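Cuaderno de taller – encuadernación
Enero, entrada de la tarde

Retomo el engrudo de almidón de trigo. El de la semana pasada se agrió en el bote y hubo que tirarlo entero. Lo había guardado demasiado cerca de la estufa, así que el próximo va a la repisa del fondo, tapado y con la hora de cocción escrita en cinta.

Cantidades de hoy: 45 g de almidón para 296 ml de agua. Remojo de 28 minutos sin tocarlo, luego fuego bajo y remover sin parar hasta que se vuelve translúcido y pesa en la cuchara. Colado dos veces por el tamiz de crin. La primera pasada dejó bastante grumo, la segunda casi nada. Para papel japonés fino sigue estando espeso, hay que rebajarlo con agua hasta que gotee de la brocha. Para el lomo lo usé tal cual.

Libro de cuentas de Celtholm: lomo desprendido, cuatro cuadernillos sueltos, el resto de la costura aguanta. Liya Zeleke cree que conviene descoser todo y empezar de nuevo. Yo prefiero dejar la costura original donde está sana y reforzar con tiras de papel en los pliegues rotos. Quedamos en hacer los cuatro sueltos primero y volver a hablarlo.

Tiras cortadas al hilo, desgarradas con pincel mojado y regla. Las dos primeras salieron torcidas por ir deprisa. Secado entre tejido no tejido y secante, con peso ligero. Cambié los secantes a los diez minutos y otra vez a la hora. Al abrir, el tercer cuadernillo estaba algo ondulado en la esquina inferior, lo he vuelto a humectar y está otra vez en prensa.

Bořivoj Oravec pasó a mediodía con la piel para el encargo de Slanina. Es cabra, curtido vegetal, más gruesa de lo que pedimos. Habrá que chiflar bastante en las vueltas. Quiere el presupuesto cerrado antes de fin de mes; le he dicho que 1000 por los dos tomos, materiales aparte.

La cizalla sigue comiéndose el borde en cortes largos. Afilar o pedir cuchilla a Gomby – mirar precio.

Pendiente:
Etiquetar el bote nuevo.
Hilo de lino del 18, queda una bobina empezada.
Probar el engrudo rebajado sobre un recorte antes de acercarlo a las guardas.
Devolver a Plevasen los dos punzones prestados.

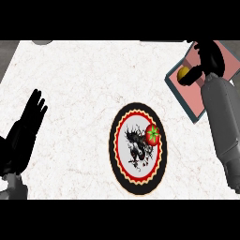

¿Cuánto tiempo se puede guardar el engrudo de almidón ya cocido?

Unos pocos días en la nevera, en un bote limpio y bien tapado. Si huele agrio, suelta agua o le sale moho, se tira y se cuece otro.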